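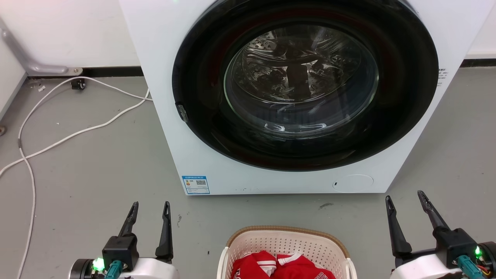 Arruda: progress report on the automated currency trading trial
Prepared for the Studetti small projects fund by Tudor Dumitrescu
12 May 2018

Period covered

This report covers the work done since the second payment was received. It follows the headings in the grant letter. Spending is at the end.

Where the trial stands

The trading program, Arruda, has been running on a demo account without a break since the start of the period, apart from one outage described below. No client money or grant money has been traded. The move to a small live account was planned for this period and has been put back.

Arruda trades two pairs, euro/dollar and dollar/yen. The pound was dropped from the plan in the first period and has not been added back. Positions are opened only during the London and New York sessions and are closed before the New York close, so no overnight interest is paid or received.

Results on the demo account

The program placed 148 trades. It ended the period slightly down on euro/dollar and slightly up on dollar/yen. Taken together, and after the spread, the account finished a little below where it began. The losing stretch on euro/dollar came mostly from a run of quiet mornings when price crossed the entry level, filled the order and then went back. The rule that was meant to filter these out looks at the previous day's range, and it let too many of them through.

I have changed that rule to use the range of the current session. On past data the change removes most of the bad entries and also removes a number of good ones. I would like to see it run forward before claiming an improvement. The old version has been kept running next to it on a second demo account for comparison.

Fills

The demo fills are better than what we should expect with real money. Drelta, who supply the price feed, let us record quotes tick by tick, and I compared the recorded quotes with the fills the demo account gave us. In 11 cases the demo account filled at a price that was no longer in the feed when the order arrived. All of them were within a few minutes of a scheduled news release. Arruda now stays out of the market around releases. The calendar it reads is updated by hand each week, and that is a weak point I want to fix.

Outage

The connection to the feed was lost one afternoon while a position was open. The stop order was already held on the broker's side and the position closed at the stop, as intended. Arruda did not notice for some time that the feed had gone quiet and kept treating the last price as current. It now checks the age of every quote, and if the newest one is too old it stops placing orders and sends a text message to my phone. I have tested this by pulling the cable and by blocking the feed in software. Both tests passed after a correction to the timer.

Back-testing

The test history now holds 729 trading days for each pair. Two gaps in the dollar/yen data were filled by Drelta at no charge. A few days around the year-end holidays have been left out because the spreads recorded there are not usable.

The Juseo package, which we use to replay the history, had been charging the spread only on entry. I corrected the setting and ran everything again. The figures in my first report were therefore too favorable, and a corrected table has been sent separately. Please use that one.

Reporting page

The read-only page requested by the fund is working. It shows open positions, closed trades and the account balance. It does not yet show the largest loss from peak, which was in the original request. That will be added next.

Spending

Server rental and the data feed were on budget. The Juseo license was renewed for a further year. I spent $300 less than planned on outside programming and ask to carry that amount into the next period, to be used on the news calendar.

Next period

Run the old and new entry rules side by side until each has enough trades to compare.
Replace the hand-updated calendar.
Add the loss-from-peak figure to the reporting page.
Write up the conditions for going live and send them to the fund for approval.

I do not propose to open the live account before November. The grant letter allows the end date to be moved once, on written request, and I will send that request with the signed copy of this report.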